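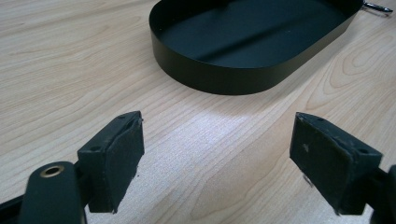
A catch-all tray is the quickest tidying trick I know, and I get a bit giddy every time I set one up! You pick one spot for the small stuff you carry in and out each day - keys, pens, coins, earphones - and it stops wandering all over the house. The shape matters more than you might think. I love a black oval one with low, smooth sides on a pale wooden table, as the dark colour stands out against the grain and you spot it the second you walk in. Low sides also mean you can scoop things up without fishing around.

What you need

A tray, a damp cloth, a dry cloth and two small bowls for sorting.

Step one: find the spot

Watch where you put things down when you come home. Mine always landed on the end of the dining table, so the tray went there. My friend Feng-yi Hung tried hers on a lovely shelf in the hall and walked straight past it for most of September.

Step two: clear and wipe

Take everything off that end of the table. Wipe along the grain with the damp cloth, then dry it straight away. Crouch down and look across the wood towards the window - any smears will show up in the shine.

Step three: sort

Tip your bits and bobs out and use the two bowls, one for things you use every day and one for everything else. Be strict about old receipts and dead batteries. Only the first bowl goes in the tray.

Step four: place it

Set the tray a hand's width in from the edge so it doesn't get knocked by a passing elbow. Long things like pens lie best along the length of an oval. If yours slides about, stick a little felt underneath.

Step five: empty it

I do mine in the evening while the kettle boils. Anything that doesn't belong goes back to its own room, and the tray gets a quick wipe before the keys go back in.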